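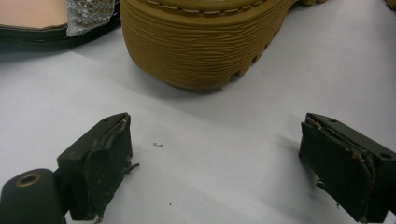
Sparkly sandal on the white table.

September
by the author of Campbell Street Notes

I walked to Isstead and back, and I want to do it again tomorrow! Seven miles out along the old canal path, lunch, then seven miles home, which is further than I've gone on foot in years. I've been building up to it all summer with loops around the reservoir (very pretty, very full of geese) and I kept telling myself I'd try the long one once the heat broke. Well, the heat broke.

I left at seven in the morning with the sun just getting over the grain elevator. The first stretch out of Campbell is all backyards and vegetable plots, and it's the best time of year to be nosy about vegetable plots. Tomatoes hanging on by a thread, squash everywhere, one gigantic row of dahlias that had me standing there like a fool for a good long while. Then the houses stop and you get the towpath proper, packed dirt with grass down the middle, and the water right beside you the whole way.

I'd forgotten how much you see at walking speed. I've driven the Guvau road hundreds of times and never noticed there's an orchard behind the pumping station, or that the second lock still has its old iron numbers on it. Lock 52! I have no idea where the other fifty-one went, and if you know, please write to me.

The stretch after the lock was my favorite. Big willows on both sides, a heron who kept flying ahead and landing and then getting annoyed when I caught up with him. We did that four times.

Lunch was a cheese roll and a pear on the bench outside the Isstead library, and then a second cheese roll from the bakery across the street, because theirs smelled better than mine (it was better, too, they put mustard seeds in the dough). I filled my water bottle at the library and the woman at the desk told me the path keeps going, all the way to Celaden if you don't mind a muddy bit past the railroad bridge. So of course that's all I've been thinking about.

The way home was slower. I had a sore spot on my left heel by the orchard and stopped to change my socks, and I'm so glad I'd packed the second pair. Wool, thin, a little too big for me, wonderful. I came back into Campbell just as the porch lights were going on, and I ate an enormous bowl of noodles standing up in the kitchen.

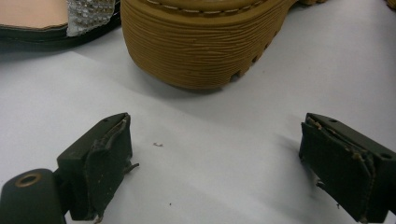
Getting to Celaden

It's 50 miles round trip, so this would mean two nights away, maybe three. I've never done anything like that on foot! There's a campground near the halfway point with showers, and I've already got the county map spread over the couch. If you've walked the part past the railroad bridge, tell me how bad the mud gets.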